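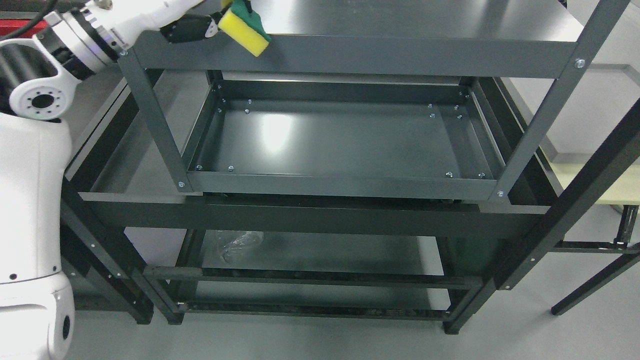
*Arm with the sponge over the top crossbar of the gray shelf, Friday session*

Hi all,

quick one before I run for the bus. Wipe-down task is on again for the Wokbridge meet, rules are the same as in November except the sponge is now the standard yellow/green one for every team. So whoever was still training on the blue cloth - stop please.

Where we are:

- Grip from the side is what we're keeping. Top grip covered too much of the foam and the gripper kept touching the shelf first. Kolton's team tried both, side wins.
- Order is top crossbar, then top surface, then the tray. Bottom shelf is NOT scored.
- Tray is the hard part. Raised edges all the way round plus bolt heads inside, and the sponge snags on them if you go in flat. Tilt it.
- Shiny patch in the tray is still fooling the dirt detector. It thinks the reflection is flour. Priya's old threshold of 108 doesnt fix it, I tried.

We have 55 clean runs logged and I want 400 before we freeze anything. That's a lot of Fridays. If you can take a slot put your name on the sheet, two people per slot, one on the stop button the whole time. Not on your phone. You know who you are.

Also somebody take the plastic bag off the bottom shelf before you start a run, it showed up in the pictures again and I'd like the logs to match each other.

Anil asked a few things on Wednesday, answering below so everybody has it.

> From: Anil Mudaliar
> To: club list
> Subject: shelf task questions
>
> Hi, three things from the new people's group.
>
> 1. Which side of the sponge counts? The rules just say "sponge" and we've been doing it yellow side down, but the Hrynyshyn team does green down and they say it's fine.
>
> 2. Can we move the table? It's pretty close to the right side of the shelf and our planner hates it. We get a no-path error maybe one try in three and then it just sits there.
>
> 3. Is there a time limit per run or only for the whole match? I couldn't find it in the PDF and the Kultatum page is down.
>
> Also we're happy to do Friday slots but two of us have band until late so not the first one.
>
> Anil

1. Yellow. Green is allowed but it scratches the coating and the judges take points for marks. Hrynyshyn can do what they want.

2. No. Table stays, it'll be there at the meet too. Put it in your planner as a box with some extra room on the side facing the shelf and come in from the left. If you still get no-path send me the log, not a screenshot of the log.

3. 12 minutes per match, you split it how you like. Resets come out of your time. The PDF is the old one, I'll send the new one when I find it, its on the other laptop.

Band people get the second slot, fine.

Still need: someone who understands the wrist calibration file, and a second bag of sponges, same kind. Keep the receipt.

Reply to the list, not just to me

Kolton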